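Putting the knitwear away (and getting it out again)

With September nearly over, several residents at Drevby have asked how to fold heavy cardigans so they don't take up half the wardrobe. Wiesława Witkowska ran the linen room at Kallio for 28 years, and these are her notes, slightly shortened.

Work on the bed if you can. A table is usually too narrow for a cardigan with its sleeves out, and a bed that still has its summer bamboo mat on gives you a flat, firm surface. Fold the thin things first and stack them to one side, then start on the wool.

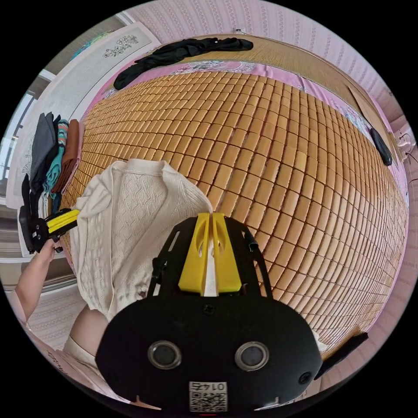 Do up the top and bottom buttons before you fold. Lay the cardigan face down, bring each sleeve straight across the back, then fold the sides in and turn the hem up to the collar. Cable knits are thick, so stop at two folds. A third will leave a ridge that takes days to drop out.

Don't hang knitwear, even on padded hangers. The shoulders stretch and they don't go back. Piles of 4 are enough for one shelf – any higher and the bottom one gets squashed flat.

Colette Poulain has cotton storage bags to give away, two per household. Collect them from the Ralska entrance before 7 in the evening. Bags left over from last year can be handed in at the same place, washed please.

The next item in this series will cover blankets.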